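Speaker notes: The charger drawer
Hwa-young Min, Botent repair evening, March 2026

Slide 1. Say hello and thank Etornam Alhassan for the room. Ask who has a drawer at home full of chargers. Wait for hands.

Slide 2. Where the numbers come from. We put a collection box by the front desk in November and left it out for 13 days. It took in 400 items. Of those, 177 were USB wall chargers. The rest were cables, plugs and a few things we could not name.

Slide 3. What we kept. A small white block with one USB-A port is still useful to plenty of people. Scuffs and grey marks on the plastic are fine. Cracks, bent prongs, scorch marks or a rattle inside are not. Those go to electronics recycling.
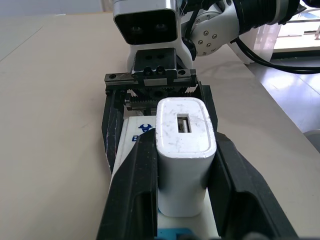
Slide 4. Looking into the port. Unplug the charger first. Use a flashlight and check for lint and for damage to the metal contact. Do not poke at it with a pin. If the port looks bad, recycle the charger.

Slide 5. Reading the label. The output line gives volts and amps. Older blocks are often slow for a new phone but fine for a bike light or a small speaker. If the print has worn off, we don't hand it on.

Slide 6. At home. Keep one spare per room at most. Put a strip of tape on each with the device it goes with. Bring the others to the Pundska desk.

Questions. Someone will ask about laptop chargers. We take them, but in the other box.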